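Teaching by the Wrist

At the Wastthorpe site, the training of a household robot is mostly a matter of loading dishwashers, badly at first and then less badly

By Montserrat Montes

The operator's station at Suvel's Wastthorpe building consists of a stool, two counterweighted arms bolted to a steel post, and a pair of gloves with a sensor at each knuckle. Rafferty Haddad puts the gloves on at eight in the morning and takes them off at noon. In between he loads and unloads a dishwasher that stands on the far side of a partition, using hands that are not his.

The method is called teleoperated demonstration. Haddad moves and the robot moves with him. Joint angles, motor currents and the views from the wrist cameras are written to disk together, and each completed attempt is stored as an episode. A policy, the software that will later drive the robot without him, is trained to reproduce the relation between what the cameras saw and what the arms did next. The program needs 200 good episodes for each variation of a task before training begins. A variation might be a different plate, a different rack position or a different starting pose.

Suvel did not begin with gloves. Its first project, a sorting cell named Gudard, was taught by hand in the literal sense. A technician took hold of the arm, with its motors set to compensate for gravity, and dragged the tool through the motion. The approach is cheap and precise. For a single arm with a two-jaw gripper it remains the usual choice at the company, and Gudard is still taught that way.

The trouble came with fingers. "You can push one arm through a path," said Xiomara Bellamy, who runs the data group. "You can't push two arms and all those finger joints through a path at the same time. You also end up standing in front of the cameras." A person leaning over the rack in every training example becomes part of what the policy learns to expect. When the person steps away, the input changes and performance drops.

Remote control removes the person from the view and introduces other faults. Haddad feels very little of what the robot touches. The gloves return a vibration that rises with motor current, but it says nothing about direction, and it arrives 80 milliseconds after contact. Operators compensate by slowing down near surfaces. The policy then learns to slow down near surfaces, including where there is no need.

Plates make good teaching material for this reason. A mug can be gripped by closing the hand until it stops. A plate has to be held at the rim and across the face, turned to a steep angle, and brought down over the rack without striking the door or whatever the other hand is doing.
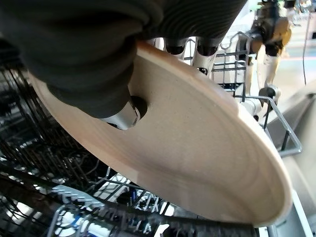
A beige ceramic plate tilted over the lower rack, as recorded by the wrist camera. The second arm is at upper right.

Operators at Wastthorpe watch this same wrist view on a monitor at eye level, with a wider room view below it. New operators tend to look at the room view, where the whole task is visible and distances are hard to judge. Experienced ones look at the wrist view nearly all the time. Bellamy's group measured the difference over a month of sessions. Operators who favored the wrist view placed the plate on the first try in 96 percent of episodes. For the others the figure was 82 percent.

The failed attempts are kept. Guoqing Zeng, who trains the policies, sorts them into two piles. In the first are the attempts where something was dropped or the arm faulted, and these are excluded from training. In the second are attempts where the operator missed, backed off and tried again. Zeng regards the second pile as the more useful half of the data.

"If every demonstration is clean, the policy has never seen a plate resting on top of a tine," he said. "The first time it happens, it has no idea what comes next. It usually keeps pushing."

Since spring, operators have been asked to make such errors on purpose, at a fixed rate, and to recover from them. Haddad dislikes this part of the work. A deliberate miss tends to look different from a real one, he said, because the hand has already begun to correct before the plate touches anything. Zeng agrees, and weights the deliberate errors lower.

Consistency between operators is a separate problem. Haddad lowers a plate with the wrist already turned to its final angle. Another operator, Uriel Tlapale, brings it in flatter and rotates late. Either works. A policy trained on both without any marker of who was driving will sometimes average the two, and the average strikes the rack. The present remedy is a label attached to each episode, so that the model can treat the styles as distinct. An earlier remedy, a written standard for how to lower a plate, was dropped when operators following it became slower and no more alike.

The software that aligns the camera and joint records is called Asadi, and it was written in-house after two commercial tools proved unable to handle clocks that drift apart during a long session. A few milliseconds of misalignment is harmless while the arm travels. At the moment of release it can teach the hand to open early.

Bellamy expects the plate work to continue through July. Bowls are next. They nest, which plates in a rack do not, and the inner one is often hidden from the wrist camera by the hand that is reaching for it. Tlapale has been recording trial sessions with bowls in the afternoons, after Haddad's shift, and has asked for a third camera.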